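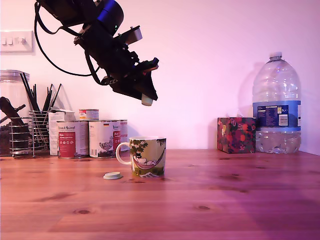 The Coffee Corner at Jokodside

Welcome to the kitchen pages! I've been wanting to put this gallery up since September, when we finally got the big pine table into the house at Jokodside and I started pulling my favorite mugs out of their boxes. I love this table. It has knots all over it, and the boards have gone a lovely orange-brown that makes every cup look good. Nothing here is fancy, it's just the things I reach for every morning (and again at 3, if I'm being truthful).

The hammock mug
My absolute favorite. There's a character in a black top hat stretched out in a pink hammock between leafy green trees, and it's exactly how I'd like to spend a Thursday. White handle, green leaves up around the rim and a green band near the base. I found it at the Ostine flea market for 2 dollars and carried it home in my coat pocket!

The tall jar
Clear glass with a silver metal lid, so I can see at a glance when it's time to shop. I've had glass jars in every kitchen I've lived in and I wouldn't trade them for anything.

Chopsticks and long black utensils
All together in the wire mesh holder, sticking up, ready to grab. I used to keep them in a drawer and could never find a matching pair – so much better out in the open.

The tins
Lined up along the wall, three in a row. I do enjoy a tidy row of cans, and it leaves the front of the table free for pouring and stirring.

Little mint lid
Pale, round and such a pretty green. I'm on the lookout for a bowl in the same shade, so if you spot one at the Maluleke sale, please write to me!

More mugs coming soon, including the two big ones from Jamberg.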